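**Handout 4: Small heating appliances - reading the rating plate and planning the load**

Course: Household Technology and Home Economics, first year
Teacher: Kirsten Vídalín
Lab assistant: Unnur Skov

Please read this handout before the practical session. Bring a calculator, or use your telephone, and bring the notes from Handout 3, because we will use the same formula again.

## 1. What the rating plate tells us

Every electric appliance has a rating plate. Usually it is on the bottom or on the back. On it you find the voltage (V), the frequency (Hz) and the power (W). Sometimes the current (A) is given also, but many makers leave it out, so you must be able to calculate it.

The formula is the one you already know:

> P = U × I

P is the power in watts, U is the voltage in volts and I is the current in amperes. If we want the current, we write I = P / U.

**Worked example.** A kettle has 2750 W on its plate and is made for 230 V. The current is 2750 / 230 = 11.96 A. On a circuit with a 16 A breaker this kettle can run, but only 4.04 A remains for everything else on the same circuit. This is less than many students expect when they look at a kitchen wall with six outlets.

Note that the outlets on one wall are often on one circuit. The number of outlets says nothing about how much power you may take from them.

## 2. Appliances with more than one heating part

A kettle has one job and one heating element. Many kitchen appliances are less simple. An oven can have a top element, a bottom element and a grill, and the plate normally gives the highest power the appliance can take. It does not tell you what each element takes alone. For this you must look in the manual, or measure.

Combined breakfast appliances belong to the same group. They save space on the counter and need only one outlet, and for this reason they are popular in small apartments and student rooms. 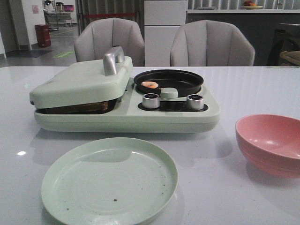 *Fig. 1. Combined breakfast appliance: sandwich press on the left, frying pan on the right.*

When you study a combined appliance, ask these questions in your lab notebook:

- Can the parts be heated separately, or do they always heat together?
- Does the control set a temperature, a time, or a power level?
- Is the power on the plate the sum of all parts?

Do not guess from the outside of the appliance. Two models can look almost the same and be wired in different ways. Write "not known" if the manual does not say it. This is a correct answer in my course and you will not lose points for it.

## 3. Power and energy are two different things

This is the most common mistake in the written test, so I repeat it. Power (W) is how fast the appliance uses electricity. Energy (Wh or kWh) is how much it has used after some time. You pay for energy.

> E = P × t

**Worked example.** A small heating plate takes 862 W and is used for 15 minutes. 15 minutes is 0.25 hours. The energy is 862 × 0.25 = 215.5 Wh, or 0.2155 kWh.

Now compare with the kettle from section 1. If it runs for four minutes, the energy is 2750 × 4 / 60 = 183.3 Wh. The kettle has more than three times the power, but in this case it uses less energy than the plate. It is a good exercise to explain this result to a person at home in your own words.

One more point: many heating appliances have a thermostat. The element is switched on until the set temperature is reached, then it goes off and on again. The formula above then gives too high a value, since it assumes that the element is on all the time. For the real value we need an energy meter.

## 4. Practical session

You work in pairs. Each pair gets a Herkent plug-in meter and one appliance from the shelf. Unnur Skov will show how to reset the meter - please wait for her before you plug in anything.

1. Copy the rating plate into your notebook.
2. Calculate the current at 230 V.
3. Connect the meter, then the appliance. Switch on.
4. Write down the power every 30 seconds for ten minutes.
5. Read the energy in Wh at the end.
6. Draw the curve, with time on the horizontal axis.

Appliances with hot surfaces stay on the heat-resistant mats until the end of the session. No extension cords.

## 5. Exercises for home

**a)** A toaster takes 920 W at 230 V. Calculate the current.

**b)** Can the toaster in a) and the kettle in section 1 run together on a 16 A circuit? Show your calculation. (Be careful with rounding!)

**c)** Find two heating appliances in your home and copy their rating plates. Which has the higher power? Which do you think uses more energy in one month, and why?

**d)** Read the chapter on thermostats in Kyriakidis, and write half a page on the difference between a bimetal thermostat and an electronic one.

Put your answers in the blue box outside the lab before the next session. Handout 5 will be about cooling appliances.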